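# Talk notes: Letters you can pick up
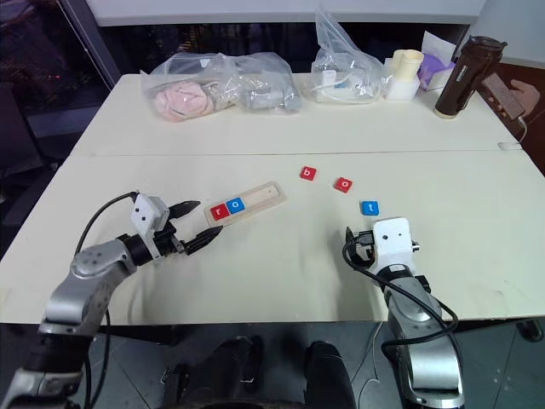 *Page last changed: 08/06/2024 (Ramil Dela Peña)*

**Opening (take it slowly, people are still finding chairs)**

Good evening, and thank you for coming out. My name is Ramil, and I've been asked to talk about spelling, which I know is a word that makes half a room sit up straight and the other half look for the door. Stay with me! I want to talk about spelling as something you do with your hands, on a table, with a tray and a few tiles.

Leave the slide up for a bit before saying anything more. Let them read it. Someone will usually say the word out loud, and if they do, thank them.

**The word on the slide**

So we have "ro" in the tray, and a b, an o and a t still out on the table. Most of you had finished the word before I opened my mouth. A child who is just starting to read hasn't, and I'd like us to spend a minute in that child's place. Two letters are home. Three are still out there, and one of them is lying at a tilt, and a tilted letter takes a beginner a good deal longer than it takes you or me.

Ask: which letter would you reach for next? Then ask what sound they made in their heads while deciding. (Pause. Let them mumble it.)

Point out that this word wants two o's, and that on the slide one is blue and one is red. I love this for teaching. Children will tell you very firmly that those are different letters, and you get a lovely conversation out of it. Same shape, same name, different color. And in this word they don't even make the same sound, so say it together, nice and slow: ro-bot.

**Why a tray**

I started out with no tray at all, just tiles on the kitchen table for my niece, and we spent most of our time straightening things. A slot does that job for you. The letters go side by side, the left end is where you begin, and the empty part of the slot shows there's more to come. That empty stretch is my favorite part, I think. It asks a question without anybody having to ask it.

If there's a question about buying versus making: my first set was the Vieira one, my second was cut by a neighbor, and the children never cared which was which.

**What we did at Brikstead**

We ran this as a table activity at the Brikstead library for 9 weeks, more than 50 children all told. Keep this part short, I always run over here. Two things worth passing on:

- Put out only the letters for the word. A whole alphabet is a wonderful mess and a terrible first lesson.
- Sit on your hands. When a child puts the t in too early, read back what's there, "rot," and wait. They hear it. They laugh, and they move it.

Tell the story about the little boy who built "boo" and then hid under the table, if there's time.

**Try it yourselves**

There are six sets on the side tables, so please share. Lowercase letters only, and one of you has to play the beginner and really mean it. Swap after the first word. I'll come around, and I'm happy to chat about older children, second languages or grandparents who want to join in.

Call everyone back with the little bell, and take questions until they need the room.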